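July, 7:40 am

Sourdough starter, rye vs. white. Continuing the comparison from last month. Both jars were fed at 6:15 from the same jug of water. Viltmont rye in jar A, Spanos white bread flour in jar B. Jar A had risen well past the rubber band when I came in. Jar B was just at it. Same as last time, so I'm calling the rye faster at this room temperature and moving on to dough.

Mixed the test batch with 1000 g flour, 67% water and 2% salt. Held the salt back for the first rest. The dough felt tighter than the last Kusatum batch at the same water, and I had to wet my hands twice to get through the folds. Roswitha Pfeiffer thinks the Spanos bag is from a new milling and takes up more water. Lot number on the bag ends in 349, the old one is already in the recycling so we can't compare. Write the lot down from now on before tossing a bag. 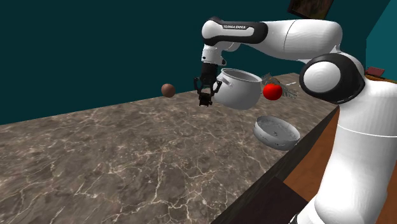
Notebook 2, p. 67

11:20 am. Bulk rise slower than planned. Moved the tub to the shelf over the proofing cabinet and left the lid cracked. Smell is mild, a little like yogurt. Did one extra fold because the dough was spreading.

1:50 pm. Divided and shaped. Two rounds, one long loaf. The long one tore a little on the underside, so I let it sit ten minutes and shaped it again. Rice flour in the baskets this time, no wheat. Last time the wheat stuck in the seams and I spent too long brushing it out.

4:30 pm. First round baked in the Clandance oven, lid on for the first half. Good color, ear opened on one side only. Blade was dull, change it. Crumb is even but closer than I wanted. Would go up on water before touching the rise time.

Second round and the long loaf are in the cooler overnight. Roswitha will bake them first thing, same settings, and write up the crumb on the next page. Somebody needs to order rice flour.

We use cookies to improve your experience on this site. Accept all | Manage settings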